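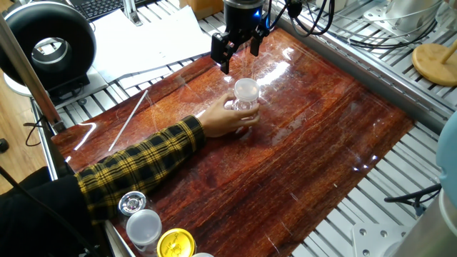 Small jars on the wood-grain mat, Tuesday, April 28, 2020

I have been sorting out the little jars this week. We keep far too many of them. There was a whole drawer full, plus a carrier bag in the cupboard, and half the lids didn't belong to anything.

The clear plastic ones with screw lids are my favourites, as you can see what you've got without opening them. I put buttons in those, and panel pins. Anything with a coloured lid is for seeds. I have a yellow one for marigolds, saved last October, and I'd forgotten I had them until I opened it on Sunday.

Lids are the slow part. I try each one on a jar, turn it a full turn and back, and if it catches it goes in the recycling. Old labels come off with warm water and a bit of cooking oil. Leave them for an hour first.

Asmaa asked for a few for her beads, so I have put a bag by the door for her. Younes wants the metal lids for something in his shed.

The wood-grain mat wipes clean well enough, though its plastic covering is getting scratched and I ought to replace it. The carrier bag is still to do. I'll probably start on it tomorrow after lunch.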